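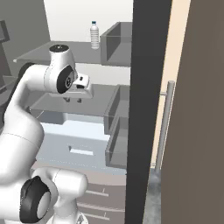 Streaming apps on a TV keep a local store of artwork, sign-in tokens and partly loaded video. When that store fills up, the home screen loads slowly, episodes stop at the same point, or the profile page shows a blank row. Clearing it takes a few minutes and doesn't remove your watch list, which is held on the server. Storage on a TV box works much like an open refrigerator with clear shelves and bins: the space is fixed, and old items stay until they are taken out. The steps below were written for the Trotidero app on a Flodell box, but the menus on other boxes are similar.

Before you start

Write down the email address on the account. You may be asked to sign in again. Check the free space under Settings > Device > Storage. Trotidero needs 760 MB free to play in HD. Downloads made for offline viewing are stored separately and are not affected by steps 1 to 4.

Clear the cache

1. Stop playback and return to the home screen.
2. Open Settings > Apps > Trotidero.
3. Select Force Stop, then Clear Cache. Do not select Clear Data at this stage.
4. Unplug the box from power, wait 20 seconds, and plug it back in.
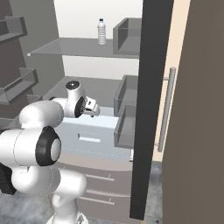

Open the app and play the episode that failed. If it stops at the same point, go back to step 3 and select Clear Data. This signs you out and resets the subtitle size, the audio language and the autoplay setting. Sign in again and set them by hand.

If the problem remains

Error 110 means that the app can't reach the license server. Check the date and time on the box first – a clock that is off by more than 5 minutes will cause this error on every protected title. Free titles will still play.

If only one series fails, switch to a second profile and try it there. A title that plays on one profile and not on another is usually blocked by an age rating. Change the rating under Account > Profiles in a web browser. The TV app can't edit it.

Page maintained by Senyo Ofori. Last checked January 30, 2023.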